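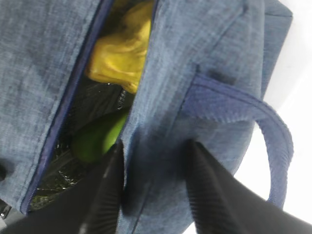
The blue bag from close up, with the green fruit in among the black plastic.

I had been meaning to go to the open day at Bredutard since April, when my sister-in-law sent me the leaflet, and of course I very nearly missed it by getting on the wrong bus at Sodport and having to walk back along the main road in the drizzle. But I got there, a bit damp, and I'm so pleased I did!

It's a bigger place than it looks from outside. You sign in, you get a sticker, and then you're let loose in a long hall with the robots set out down one side and tea down the other (a very sensible arrangement, I thought). They had 500 visitors booked in over the day and I think most of them had come in the same hour as me, so there was a fair bit of shuffling and "sorry, was that your foot".

The one I stayed longest with was called Dzene. It's an arm with two black fingers, ridged on the inside for grip, and it was working on a soft blue bag, the sort you'd take your lunch in. The zip was open and there was a crumpled yellow cloth in the top, a shiny black plastic bag taking up most of the rest, and the fruit sitting in the folds. We had quite a debate at the rope about that fruit. I said lime, the man next to me said apple, and a little girl was very firm that it was a mango.

Aigars Urbonaitė was looking after that stand, and he must have answered the same questions all day long without once sounding tired of them. He told us that bags are much harder than boxes, as the sides give way when you push on them and everything inside moves about. Shiny plastic is a nuisance too, with all those little glints for the camera to puzzle over. I've struggled to find my keys in the bottom of a bag often enough to feel some sympathy. He said they had done 165 goes with bags so far that week and were hoping to get to 100 more before they packed up.

I also had a look at Stustach, which sorts parcels and is terribly quick, but I didn't warm to it in the same way. There's something about watching a machine take its time.

Tea was 2 pounds with a biscuit. They're doing another one in the spring and I've already put my name down, and this time I'll be getting the right bus.

Posted October 4, 2018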